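Jamton break room counter reopens after resurfacing

The staff break room at the Jamton office building is back in use after its serving counter was stripped, leveled and refinished. The room had been closed since December. The work was carried out by Sumell, a local fitting firm, under a contract that also covered the sink, the wall outlets and the snack shelving.

The old counter had been in place since the building opened. Its front edge had lifted in several spots, and water had worked its way under the surface next to the sink. A building inspection found that the base had dropped at one end by five millimeters, enough to keep the cabinet doors from closing properly.

Abdelkrim Benjelloun, who manages the building, said the first plan was to replace only the damaged end. "The price difference was small once the plumbing had to come out anyway," he said. "We did the full length."

The new counter is 145 inches long and is fixed to a new base with adjustable feet. The sink has moved to the left end, leaving one clear stretch for food. Two double outlets were added on the wall behind it. The kettle and the microwave now run on separate circuits — the old shared circuit tripped most mornings.

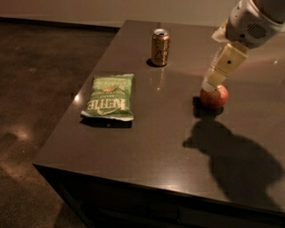 Snack service started again on the day the room reopened. Items are set out directly on the counter until the shelving is delivered, and the choice is limited to canned drinks, bags of chips and fruit. The dark brown finish was picked from samples by Yasmine Younis of the office services team, who wanted a color that would hide coffee stains. It has a high gloss, enough for a drink can to leave a faint reflection on the surface, and some staff have asked whether it will show scratches. Sumell advises a soft cloth and mild soap, with no scouring pads. Cutting boards must be used for all food preparation.

The room seats the same number of people as before and serves the 139 employees on the two lower floors. Opening hours are unchanged, from 7 a.m. to 6 p.m. The shelving is on order from Ait Ali and will be fitted outside those hours. Questions about the room or the snack service should go to Shaimaa Ezzat at the front desk.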